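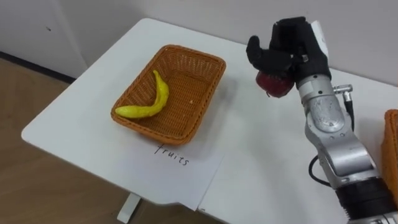 Fórum > Casa e família > Organização
Tópico: Etiquetas em casa com crianças bilíngues, em que língua vocês escrevem?

catalina_urrutia
Jul 8, 2026

Oi, gente! Faz tempo que só leio e agora resolvi escrever. Mudamos de apartamento e estou aproveitando pra organizar tudo desde o começo: caixas de brinquedo, gavetas, despensa, o armário do corredor que já virou um buraco negro. Quero etiquetar as coisas porque meu filho mais velho está começando a ler e a menor já reconhece umas letras.

O problema é a língua. Eu falo espanhol com eles, meu marido fala português, a escola é metade em inglês. Comecei escrevendo em inglês porque a professora pediu pra gente reforçar em casa, e aí minha sogra veio e não achou nada na cozinha, coitada. Ficou abrindo pote por pote atrás do sal. Meu marido acha que tem que ser tudo em português e ponto. Eu queria pelo menos o quarto deles em espanhol.

Como vocês fazem? Uma língua por cômodo? As três na mesma etiqueta? Desisto e colo desenho?

Ah, e aceito dica de caneta, que a minha borra tudo.

tadeo_c

Uma língua por cômodo foi o que a gente fez e funcionou bem por uns meses. Cozinha em português, quarto em espanhol, banheiro em inglês (o banheiro ficou com o inglês porque era o cômodo com menos coisa pra etiquetar, confesso). O que aconteceu foi que o meu filho aprendeu as palavras de cada cômodo só naquela língua. Sabia dizer toothbrush e não sabia dizer escova de dentes. Na casa da avó era um sufoco.

Hoje temos duas línguas na mesma etiqueta, uma em cima da outra, cada uma de uma cor. Azul português, verde espanhol. O inglês ficou com a escola.

nouhaila.b

Aqui em casa são árabe, francês e português, então imagina a confusão, um vai da direita pra esquerda e os outros dois ao contrário kkkk

Eu ponho as três. Etiqueta grande, de papel mesmo, letra de forma. Minha filha mais velha é quem escreve agora, e eu deixo os erros dela. Tem uma caixa de meias que diz "chosettes" faz dois anos e ninguém corrige.

Não concordo muito com o Tadeo sobre tirar uma língua de casa. Se a criança vê a palavra escrita todo dia na gaveta, alguma coisa fica, mesmo que ela não leia em voz alta.

tadeo_c

Nouhaila, não tirei de propósito, foi cansaço mesmo. Reescrever etiqueta em três línguas toda vez que muda uma gaveta não é pra mim.

Nahuel Salinas

Vou ser o chato do tópico. Etiqueta pra criança pequena é mais pra mãe e pai do que pra criança. Sou professor de alfabetização e vejo muita família com a casa inteira etiquetada, até a porta com "porta" escrito, e a criança passa por aquilo como passa pelo rodapé. Vira papel de parede.

O que ajuda é a criança usar a etiqueta pra alguma coisa. Guardar, procurar, separar. Eu faço assim na sala: uma folha com a palavra, um cesto, e um monte de coisa misturada no chão pra eles distribuírem. No outro dia troco os cestos de lugar. Eles têm que olhar a palavra de novo, porque a posição já não entrega a resposta.

Sobre a língua: tanto faz, desde que alguém em casa fale aquilo com a criança. Etiqueta em inglês numa casa onde só se fala inglês com a etiqueta é meio triste.

catalina_urrutia

Nahuel, doeu, mas você tem um pouco de razão kkkk. O inglês aqui é pra agradar a professora mesmo.

Gostei disso de trocar os cestos de lugar. Vou tentar com os brinquedos, que é onde mais preciso. Hoje está tudo numa caixa só, panelinha com dinossauro com peça de quebra-cabeça.

ximena_lagos

Discordo do Nahuel em parte! Meus dois aprenderam a reconhecer o próprio nome no gancho da mochila muito antes de alguém fazer atividade com eles. Ninguém pediu, ninguém trocou nada de lugar. Viam o nome todo dia e um dia apontaram. Então alguma coisa entra pelo olho, sim.

Agora, concordo que "porta" na porta é exagero.

Sobre o material, já que você perguntou da caneta: comprei uma rotuladora da Susturov e me arrependi. A fita descola dos cestos trançados em dois dias, só gruda em plástico liso. E é cara, paguei 100 na máquina e o refil não sai muito menos. Voltei pro papel com barbante. Faço um furo, passo o barbante na trama do cesto e pronto. Quando muda o conteúdo, viro o papel e escrevo do outro lado.

Nahuel Salinas

Ximena, o próprio nome é caso à parte. A criança tem um interesse enorme no próprio nome, não dá pra comparar com "talheres".

ximena_lagos

Talheres ninguém gosta de ler mesmo, nem eu.

nouhaila.b

Eu uso a da Fisitier e gruda em tudo, até demais. Arranquei uma do pote de farinha e ficou uma mancha de cola que não saiu nem com óleo. Pra pote de vidro, caneta de giz líquido - sai com pano úmido e não deixa marca.

Catalina, uma coisa que ninguém falou: a altura. As minhas etiquetas da despensa estavam todas na altura dos MEUS olhos. Quando desci pra altura da menor, ela começou a me pedir as coisas pelo nome.

joaninha_do_sul

Entrando na conversa só pra defender o desenho. Tenho uma criança de três anos e outra de 7. Palavra só serve pra de 7. Eu faço a palavra e um desenhinho do lado, péssimo, diga-se de passagem, o meu carrinho parece um sapato. Funciona igual.

E não plastifiquem! Todo mundo fica empolgado e plastifica tudo no primeiro fim de semana, aí na segunda semana percebe que os blocos não cabem no cesto dos blocos e tem que refazer. Deixa no papel um mês e vê o que sobrevive.

tadeo_c

Apoiado sobre o plastificar. Fiz 2 caixas inteiras de cartõezinhos plastificados na casa antiga e estão até hoje no porão.

catalina_urrutia

Joaninha, eu JÁ tinha comprado os saquinhos de plastificar. Ainda bem que não abri.

Então, pelo que estou entendendo: papel e barbante nos cestos, giz líquido nos potes, na altura deles, com desenho. E a língua? Meu marido leu o tópico por cima do meu ombro e disse que o Nahuel votou com ele. Não votou, né?

Nahuel Salinas

Não votei em ninguém, quero ficar fora do divórcio. Se você fala espanhol com eles, escreve em espanhol o que você guarda junto com eles. Se ele fala português, ele escreve as dele. Cada um com a sua letra. As crianças associam a letra da pessoa com a língua da pessoa, e isso eu vejo acontecer na sala o tempo todo.

ximena_lagos

Olha, isso eu gostei. E de quebra põe o marido pra escrever etiqueta.

nouhaila.b

Hahaha sim! Aqui o meu marido escreve as do árabe porque a letra dele é linda e a minha parece receita de médico. Nunca tinha pensado que as meninas ligavam uma coisa com a outra, mas a mais nova chama uma das caixas de "a caixa do baba".

mod_echeverria

Passando só pra lembrar que a lista de materiais da Surnilano, que várias pessoas pedem por mensagem, está fixada no topo da seção. Não precisa abrir tópico novo. Esse aqui fica aberto.

catalina_urrutia

Voltei com notícias! Fizemos os cestos do quarto ontem à noite. Eu em espanhol, ele em português, e a vó ganhou o direito de etiquetar a cozinha inteira, que era o que ela queria desde o começo. O mais velho trocou os papéis dos animais e dos carrinhos de propósito e ficou rindo quando a irmã guardou errado. Ela ficou brava e foi me perguntar o que estava escrito - letra por letra, com o dedo. Nahuel, pode se gabar.

O barbante arrebentou num dos cestos, o mais durinho. Alguém já tentou com pregador?

Nahuel Salinas

Vou me gabar, sim. Pregador dá certo, mas eles adoram tirar.

joaninha_do_sul

Pregador aqui virou jacaré em cinco minutos. Tenta aquele arame encapado de fechar saco de pão.

ximena_lagos

Ou elástico de cabelo! Passa pela trama e prende o papel dobrado no meio. Tenho uns assim desde agosto do ano passado e seguem firmes.

tadeo_c

Catalina, e a despensa? A minha é onde tudo desanda. Arroz, feijão, lentilha, tudo bonitinho, e depois tem a prateleira do "outros", que tem mais coisa que todas as outras juntas.

catalina_urrutia

A despensa é da vó agora, eu não me meto. Ela já fez uma etiqueta que diz "coisas da Catalina" e colocou lá dentro o chimichurri, o doce de leite e um pacote de erva aberto.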